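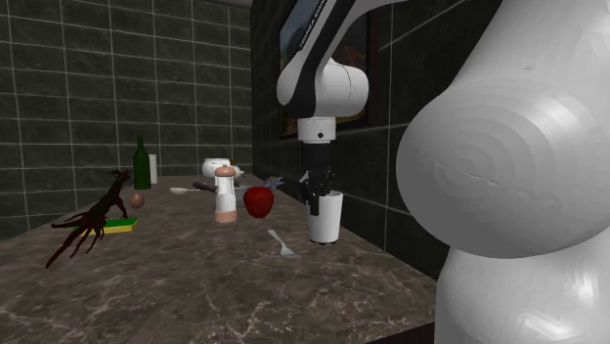

Darmawan Tjoa had promised himself he would go home once the count reached 765, and of course when it did he stayed, because the next kitchen was the one with the crayfish.

The project was called Ulell, after a village his supervisor had once liked the look of on a map, and the idea behind it was simple enough that his mother could explain it to her neighbors. You build a kitchen inside the computer, you ask the arm to pick up a cup, and then you shuffle everything and ask again, 1000 times over. The apple moves, the fork moves, the tiles turn green. A policy that has learned what a cup is shouldn't care. The old one, Pariria, had cared terribly. Put anything with legs on the counter and its success rate sank to around 80 percent, and for most of the winter Darmawan had taken this quite personally.

So he pulled his chair in and watched, with a bag of peanuts open on his knee (he was supposed to be off salt). Brown marble this time, a pepper mill, an egg he kept wanting to move somewhere safer, though there was nothing in it and nowhere for it to roll. The crayfish sprawled beside its sponge with its feelers out. The arm came down past all of it and closed its fingers on the rim of the white cup, and up the cup went, only a little, the way you lift one to see whether there's any coffee left.

"Well, look at you," he said to the screen.

He ran it 3 more times with different seeds, then wrote the numbers on the back of an envelope, being too pleased to find the notebook, and telephoned his mother, who wanted to know who kept a crayfish next to the sponge.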